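Adton Audio Help Desk
Ticket 554
Subject: Fotska turntable – loud hum in left channel, worse near the end of each side
Status: Solved
Opened by: Eliécer Ticona
Handled by: Hedvika Kubíček
Closed: Dec 31, 2021

Eliécer Ticona wrote:

Hi there! I bought a second-hand Fotska belt-drive in May and I've been loving it. The motor is lovely and quiet and the arm drops like a feather. It goes into a Grelley phono stage and from there into an old Bedoya amp that belonged to my uncle.

Trouble is, I've got a hum on the left side. It's there as soon as I switch the amp to phono, even with the arm on its rest, and it gets louder as the arm moves in towards the label. Turning the turntable off at the wall changes nothing. I've swapped the speaker leads over and the hum moved to the other speaker, so I don't think it's the speaker. Any ideas? I'm happy to get a screwdriver out.

Hedvika Kubíček replied:

Great report, Eliécer, and swapping the leads was exactly the right first move. You've cleared the speakers in one go. Two things to try next, in this order.

First, the ground wire. The Fotska has a thin wire with a fork on the end, separate from the signal leads. Turn the amp right down, loosen the thumbscrew on the back of the Grelley, clean the fork with a pencil eraser and do it back up firmly. The thumbscrew should bite on bare metal and not on the sleeve.

Second, swap left and right where the signal leads go into the phono stage. If the hum changes sides, the fault is upstream of the Grelley. If it stays put, it's the Grelley or the amp.

Eliécer Ticona wrote:

Ground wire cleaned and tightened. The fork was almost black! The hum dropped a fair bit, maybe by half to my ears, but it's still there. Swapping at the phono stage made it change sides, so we're upstream. I also noticed it nearly vanishes when I put a finger on the metal arm tube. Is that a clue or am I imagining it?

Hedvika Kubíček replied:

A very good clue! The arm tube isn't reaching ground, and your finger is doing the job for it. On this model that usually means the headshell or one of the four cartridge tags. Power off, unlock the collar, slide the headshell out and look at the contact pins. Wipe them with a dry cotton bud. Then check the four little coloured wires at the back of the cartridge. White and red are the live ones, blue is left ground, green is right ground. I'd put money on blue.

Please don't squeeze the tags while they're on the cartridge pins. Take the tag off with tweezers, close it up a touch on a toothpick and slide it back on.

Eliécer Ticona wrote:

It was blue! You could spin the tag on the pin, it was that loose. Closed it up on a toothpick and the hum is gone on both sides, arm in or arm out. I played a whole record and there was just a bit of surface noise between the tracks, which I'd honestly missed.

One more thing while I've got you. The arm now wants to drift inwards when I float it with anti-skate set to zero. Spirit level says the plinth is down at the front right corner, and the foot on that corner is wound out as far as it'll go. Cartridge is at 2 grams. What's good for packing up a foot?

Ticket notes (HK): loose blue tag on cartridge, dirty ground fork. No parts sent. Levelling reply below, then closed.
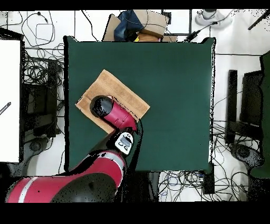
Level is well worth chasing on a light arm like yours, and drifting in with a low front right corner fits together nicely. Wind that foot back to the middle of its thread so you've got room both ways, then pack underneath it. Plain flat cardboard does the job beautifully – a tan piece like the one lying on the green tabletop is the sort of thing I'd reach for. Cut your squares from the flat part and leave the creased strip near the edge alone, as a crease will settle under the weight and you'll be levelling again. Add one layer at a time, check with the spirit level front to back and then side to side on the platter itself, and finish with the foot. Then set your anti-skate back to match the 2 grams and play something you know well. Enjoy it!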